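双腕組立セル 定期点検票(所見付)

対象設備:プルルカサリ工場 ハーネス供給・基板仕分けセル
点検日:2月3日
点検者:ヴィルヤ・サーリネン(設備保全課)
累積運転時間:2,000時間
判定区分:良/要観察/要処置

1 把持部

1-1 指部の摩耗、欠け 良
1-2 指部取付ねじの緩み 良
1-3 ハーネス把持の安定性 要観察
所見:撚り線が重なった状態で把持した場合、隣接する線を同時に挟むおそれがある。把持位置の教示点283を再確認すること。

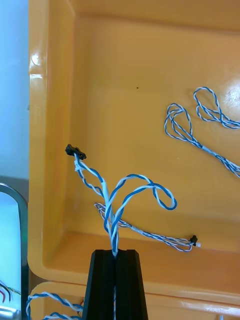 図1 青白撚り線ハーネスの把持状態(手首側カメラ)

1-4 コネクタ部への接触 良
所見:コネクタ本体を直接把持しないこと。前回点検(11月)の指摘事項は是正済みと認める。

2 トレイおよび作業台

2-1 黄色トレイの固定 良
2-2 トレイ縁部の割れ、変形 良
2-3 トレイ内面の反射 要観察
所見:光沢面の反射が部品認識に影響する場合は、照明角度を調整のうえ、認識試験を3回実施し、結果を記録すること。
2-4 中央ステンレストレイの敷紙 良
所見:敷紙は部品を載せる前に交換し、しわのないことを確認する。
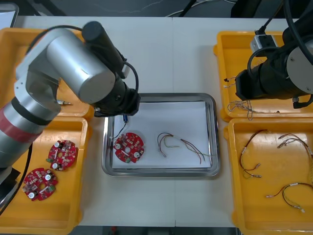
図2 作業台の配置および左右アーム(固定カメラ)

3 アームおよび配線

3-1 左アーム 外部ケーブルのたるみ 要観察
所見:手首部へ渡るケーブルについて、全可動域で引張りおよび干渉のないことを低速動作で確認すること。
3-2 右アーム 関節部ねじの目視 良
3-3 作業台周辺の床上ケーブル 要処置
所見:台の奥側の床にケーブルが渡っている。保護カバーを設置し、通路側へ出さないこと。
3-4 非常停止および再起動手順 良

4 処置事項

3-3の処置は設備保全課が行い、完了後に作業票515へ記入する。1-3、2-3および3-1は次回点検まで観察を継続する。把持不良が連続した場合は運転を停止し、点検者へ連絡すること。

点検者署名:V. サーリネン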